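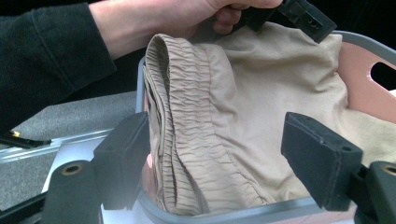

Wundley clothing bank changes how it stores trousers and shorts

The clothing bank in Wundley has begun clipping its trousers and shorts before they go into storage tubs, after a winter in which sizes were regularly mixed up on the shelves.

Each garment now gets a plastic clip on its top edge when it is sorted. Elasticated waists are the main concern. They bunch up when the garment is laid down, the label disappears into the gathers, and whoever is sorting has to pull the waist open to find the size. With a clip in place the edge can be lifted and the label read while the rest of the garment stays in the tub.

The bank moved into its present room behind the old Romaniuk shoe shop last June. It had been using cardboard boxes, which sagged at the bottom when stacked and were awkward to carry down the two steps at the back door. The boxes have been replaced with plastic tubs with handle holes in the sides, paid for with a grant of £222 from the Stostodau Fund.

Clips were chosen over pegs and safety pins. Pegs slid off thicker waistbands during a trial in the winter, and pins left marks in lighter cloth. The clips can be taken off and used again when a garment goes out.

Trousers and shorts are sorted by waist size first and by leg length second. Children's clothes are kept apart and sorted by age, up to 14. Anything with a broken zip or perished elastic is put to one side for the mending table, where elastic can usually be replaced in about 11 minutes if the casing is sound.

Garments with gathered waists are laid in the tub with the waist to one side and the legs spread loosely across. The bank tried rolling them but found that rolled trousers came out badly creased and took up no less room. Heavier items such as jeans are still folded and kept on the open shelves.

Beltetti, the dry cleaner's on the corner, has agreed to keep unwanted hangers for the bank's coats and jackets. These should be wire or thin plastic. Wooden hangers are too thick for the rail and will be returned.

The bank is short of men's trousers in larger waists and of plain shorts for summer. It has enough baby clothes and asks people to hold on to these for now. All clothing should be washed and dried before it is given, with pockets emptied. Belts and braces should be handed in separately.

Donations are not being taken at the door at present. Bags can be kept at home until the room reopens, and a notice with the new hours will be put up in the window. Households that need clothing in the meantime can leave a note of sizes through the letterbox, marked with a name and a telephone number.

Posted 1 April 2020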